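课程设计报告:分拣单元仿真中的“隔空撞击”故障及其排查
小组成员:Aleksandra Zawadzka(控制程序、本文执笔),Nhàn Trịnh(场景建模、日志分析)

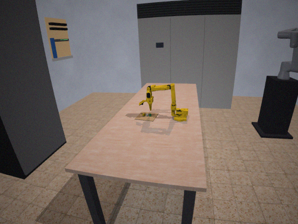

图1 仿真工位。黄色机械臂位于桌面远端,夹爪悬于方形垫板上的两个小工件上方。

摘要

本课题原定题目为“基于仿真的小件分拣节拍优化”。节拍确实变了,只是方向不太对。课题进行到第二阶段时,机械臂在下降取件途中反复触发碰撞保护,而画面上它的夹爪离任何东西都还有一段距离。我们用了12天查清原因,其中大部分时间花在怀疑错误的对象上。本文记录故障现象、排查过程、根本原因和修改措施,并讨论同样的错误如果发生在实机上会怎样。节拍优化的内容压缩为第六节的一小段,指导老师已同意改题。

一、课题背景

分拣单元的任务很朴素:小工件放在桌上的垫板上,机械臂逐个抓起,按颜色放到指定位置。实验室的实机排队时间较长,所以前期工作全部在仿真里完成,场景验收通过后才能申请上机。

仿真平台用的是学院统一安装的Mistden,控制程序由我们自己编写,轨迹规划调用Paltik库。房间和设备模型沿用上一届留下的文件包,里面有机柜、地砖、墙上的牌子,还有右侧立柱上的另一台灰色设备。这些东西跟分拣任务没有关系,但文件包是整体打包的,拆开比留着麻烦。我们当时觉得这是个省事的决定。

二、故障现象

第一阶段只抓左侧的黄色工件,一切正常。加入绿色工件后问题出现:夹爪水平移动到位,开始下降,然后停住,控制台弹出碰撞保护提示,程序进入安全停机。此时夹爪还悬在工件上方,看上去很从容,像是在考虑要不要干这份活。

故障有以下特点:

抓黄色工件基本不触发,抓绿色工件频繁触发。
触发时的停止高度几乎一致。
降低下降速度没有改善,只是让我们多等一会儿再看到同样的提示。
重启仿真后,头一次抓取偶尔会成功。

最后一条害人不浅。它让我们相信问题是随机的,于是有那么两个晚上,我们的排查手段就是反复重启。实验记录本里这一部分由Nhàn填写,内容是一列“再试一次”,字迹越往下越大。

三、排查过程

3.1 怀疑控制程序

程序是我写的,所以先查我。我把下降段的插补代码重写了一遍,又把速度曲线从梯形改成S形。新代码比旧代码漂亮,故障照旧。

之后检查关节限位。日志显示停机时各关节角度都在允许范围内,最接近限位的是腕部关节,余量还有7度。这一项排除。

3.2 怀疑轨迹规划库

轨迹规划库是别人写的,怀疑起来心理负担小得多。我们构造了一个空场景,只保留机械臂和桌子,让它走同一条轨迹,连续运行,没有一次停机。把垫板和工件加回去,故障重现。

这个实验本来应该当场结束排查,因为它已经说明问题出在后加的物体上。可惜我们当时的解读是“规划库在有障碍物的时候有缺陷”,并为此写了一封措辞相当自信的邮件,准备发给库的维护者。邮件在草稿箱里放了一夜,第二天没有发出。现在看来这是整个课题里最稳妥的一次安全停机。

3.3 怀疑阴影

桌面上机械臂的投影正好绕在垫板周围,组里有过一个短暂的猜想,认为是阴影干扰了什么。提出者要求在本报告中匿名。我们的程序根本没有用视觉输入,工件坐标是直接从场景文件读取的。关掉阴影渲染后结果不变,这个实验用时五分钟,讨论用了一下午。

3.4 打开碰撞体显示

转机来自Nhàn。她在整理模型文件时发现,每个物体其实有两套几何:一套用于显示,一套用于碰撞计算。平台默认只画前者。她找到了调试菜单里的选项,把碰撞几何以半透明方式叠加出来。

垫板上方出现了一个箱子。

准确地说,绿色工件的碰撞体是一个立方体,边长是工件显示尺寸的5倍,稳稳罩在工件外面,向左还压住了黄色工件的一角。夹爪每次下降,都规规矩矩地撞在这个看不见的箱子顶上,然后规规矩矩地停下来报告。它从头到尾没有做错任何事。

四、原因分析

4.1 直接原因

绿色工件是我们从黄色工件复制来的。复制后为了匹配新尺寸,显示几何在编辑器里做过缩放,碰撞几何没有跟着改。平台对两者的缩放参数分开存储,编辑器界面上却只有一个输入框,改的是显示那一套。黄色工件由上一届同学建好,两套参数一致,我们没有动过。

4.2 为什么表现得像随机故障

平台重启后,物理引擎有一段初始化时间。在此期间碰撞体按默认比例加载,随后才读取文件里的缩放值。如果第一次下降恰好赶在读取之前,就能顺利抓到工件。手快的人会得到一次成功,手慢的人得到一次停机。我们两个人手速不同,为此还争论过是谁的电脑有问题。

黄色工件偶尔也会触发,道理相同:箱子压住了它的一角,夹爪张开较大时会碰到边缘。

4.3 间接原因

技术上的错误改一个数字就能修好,更值得写的是它为什么能存活这么久。

首先,我们没有给新增物体做单独检查。文件包里的模型能用,我们就默认自己改过的模型也能用,中间少了一个推理步骤。

其次,停机提示只给出“检测到碰撞”,没有给出碰撞双方的名称。名称其实写在详细日志里,需要把日志级别调高才会输出。我们嫌详细日志刷屏太快,第一周就把它关了。答案一直在那里,是我们亲手让它闭嘴的。

还有一点涉及顺序。回头看记录,我们的怀疑对象依次是程序、规划库、阴影、电脑,最后才是数据。数据文件不会报错,也不出声,很容易被当成背景。

五、安全方面的讨论

本次故障没有造成任何损失,因为仿真里的停机不花钱。但有一件事必须如实写进来。

在排查的中段,为了“先跑通流程”,我在程序里加了一行,把碰撞保护的阈值调高。再次运行后,机械臂确实不停了,夹爪一路压了下去,绿色工件被弹出垫板,落到了地砖上。当时我们为流程继续往下走而高兴了一会儿。

后来准备上机材料时,Nhàn对比版本记录,发现这一行还在。如果它随程序一起拷到实机控制柜,实机就会带着一个被放宽的保护阈值运行。实机旁边站着的是人,而且按排班,第一次上机站在那里的就是我。这行代码当天删除,此前用它跑出的数据全部作废,包括几张我很喜欢的曲线图。

我们的看法是:在仿真中放宽保护参数,危险不在于仿真本身,在于这个改动看上去和其他改动一模一样。它没有颜色,也没有期限,很容易跟着文件走出实验室的门。

反过来的情况也值得提防。这次是碰撞体偏大,结果表现为过度谨慎。假如偏小,夹爪会在仿真里顺利穿过工件边缘,一路绿灯通过验收,把问题留给实机去发现。相比之下,一只总在半空中停住的机械臂算是非常客气了。

六、修改措施与验证

(1)将绿色工件的碰撞几何缩放值改为与显示几何一致,并对场景内全部物体做同样检查。检查中又发现右侧灰色设备的碰撞体也有偏差,好在机械臂够不到它,已一并改正。

(2)编写了一个小脚本,加载场景时自动比较两套几何的包围盒,尺寸不一致就拒绝启动,并打印物体名称。脚本不长,写它的时间比写那封没发出去的邮件还短。

(3)控制程序在物理引擎报告初始化完成之前不接受运动指令。

(4)碰撞保护阈值移到单独的只读配置文件,修改需两名组员都在场。配置文件头部注明默认值。

(5)碰撞相关日志始终输出详细级别,其余日志照旧,屏幕总算还能看。

修改后我们重新做了连续抓取,黄、绿工件交替进行,未再出现误停机。随后故意把一个工件的碰撞体改大,脚本按预期拒绝启动;又在下降路径上放了一块真正的障碍物,保护也按预期动作。后一项是答辩预审时老师要求补做的,理由是光证明它不乱停还不够,还得证明它该停的时候会停。

关于原定的节拍优化:采用S形速度曲线后,单次抓取周期比初始版本缩短了,缩短的幅度大约相当于我们每天在机房等座位时间的零头。数据见附录B。

七、不足与后续工作

自动检查脚本只比较包围盒,形状不同但外廓一致的错误查不出来。比如把圆柱工件配成方形碰撞体,脚本会愉快地放行。后续可以考虑抽样比较表面点。

此外,目前工件坐标由场景文件直接给出,没有考虑定位误差。实机上需要接入相机,届时阴影可能真的会成为一个问题,匿名提出者对此表示期待。

上机申请已经提交,排期在7月。实机工位代号Varkum,与仿真工位布局相近,夹爪型号不同,末端长度参数需要重新测量。测量由Nhàn负责,复核由我负责,两个数写在同一张纸上,互相不许先看。

致谢

感谢机房值班的Lý老师多次延长闭馆时间,并在我们第三次重装系统之后委婉地询问,有没有看过日志。

附录A 故障记录表(略,见电子版)
附录B 节拍测试数据
附录C 几何一致性检查脚本源码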